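The Wanura Run

The club met in the chemistry room because the robotics room had a leak, and I sat in the back by the fume hood where I could disapprove of everyone at once. I had joined for the college application. I said so on the first day. The others said the machine would win me over, and I said we didn't have a machine, we had a picture of one on a school laptop.

That was the Zeltari league for you. No school in it owned a robot. You wrote your program, you sent it to their server, and a robot that didn't exist drove around a house that didn't exist and tried to put things away. Our team was called Sarnow, after the street. Our program was called Phí, and no one could agree on how to say it.

"It's thinking," said our captain, at ten past four.

"It's stuck," I said.

She had the wrist view up on the big screen with the blinds down. 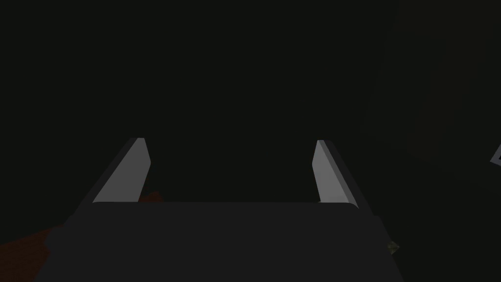
She told me to give it a minute. I gave it 2. I ate a granola bar. The log said SEARCHING in green letters, over and over, and the boy who had written the search part leaned toward the screen with his hands between his knees, like a father at a swim meet.

"What's it searching for?" I asked.

"The table."

"And it knows what a table is?"

"It knows what our table is," he said, which I wrote down, because I was also in charge of the engineering notebook and there was a prize for notebooks.

The notebook was the only part I believed in. It had every run in it going back to January, and 6 of those runs had ended with the word "finished." The rest said things like "drove into wall, apologized to wall." The captain had asked me to take that one out. I left it in. I figured a judge who had read 200 notebooks would want one with a pulse.

At half past four the log changed to APPROACH.

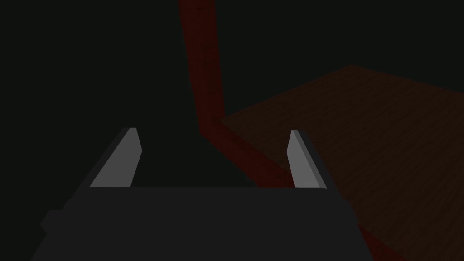

"There," said the boy. "Wood. Look at that."

"So it found furniture in a house," I said.

"You try it with one eye in your wrist."

I didn't have a comeback for that, so I wrote the time in the margin. The captain was already switching views. She liked the one from up top, where you could see the arms. The rest of us liked it too, though I'd never have told her. From up there you felt like you were riding the thing, and you caught yourself leaning when it turned.

It took the hallway slowly. Phí took everything slowly. We'd lost points for speed at the Wanura qualifier, and our coach said slow was fine as long as we were slow on purpose. I asked him if we were. He went to check on the leak.
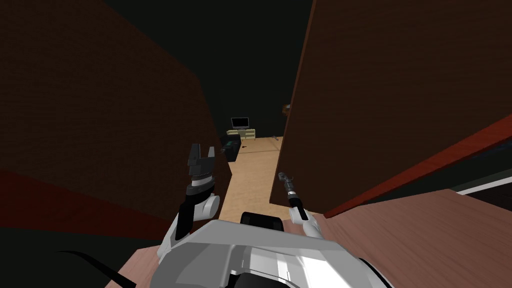 What did a team have to do to pass the Wanura round?
Score 2,397 points over all its runs, with the program working alone and no student touching a key once the clock started.

That was on page one of the rules, and I had copied it onto page one of the notebook, and I had underlined "alone." We were short. We'd been short for weeks. The captain kept the number on a sticky note inside her calculator cover, as if it might go down if she was nice to it.

"If it gets to the table and picks something up, we're in," she said.

"It's never picked anything up."

"It picked up the cup."

"It pushed the cup off the counter. I have it in writing."

The boy said could we please not do this while it was running. He talked about it the way my aunt talks about her dog in front of the dog. I said it couldn't hear us. Then I noticed I'd lowered my voice to say it.

The radiator knocked. Someone's phone buzzed and got sat on. On the screen the arms came up over the wood, both of them, and the log printed a word I hadn't seen before. It said READY.

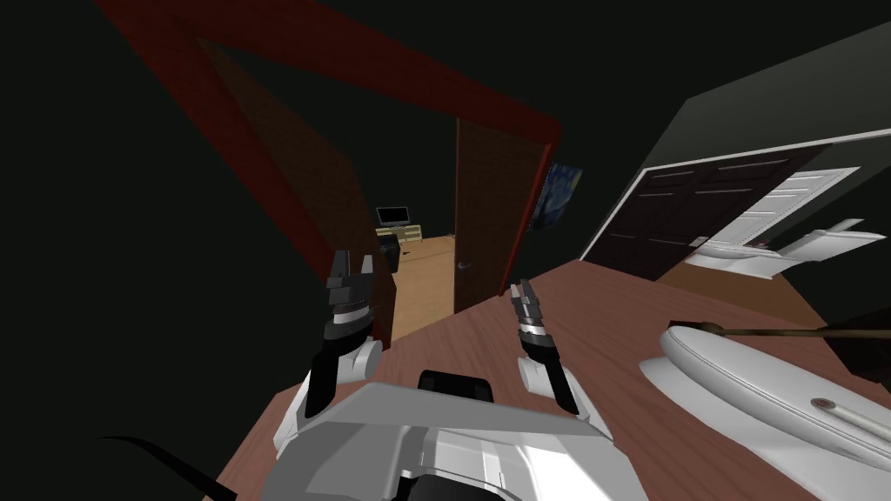

"Ready for what?" I said.

"I don't know," said the boy. "I didn't write that."

We all looked at the captain. She looked at me, and I remembered that I'd been the one to clean up the log messages back in the winter, on an afternoon when I was bored and everybody else was at the dentist or claimed to be. I had changed a line that used to say STATE 6. I'd thought READY sounded better. I hadn't thought we'd ever see it.

"It's just a word," I said. "It doesn't mean it can do it."

"Write it down," she said.

I wrote it down. Then I put the pen behind my ear and moved up to the second row, where there was an empty stool, and told them it was because of the glare.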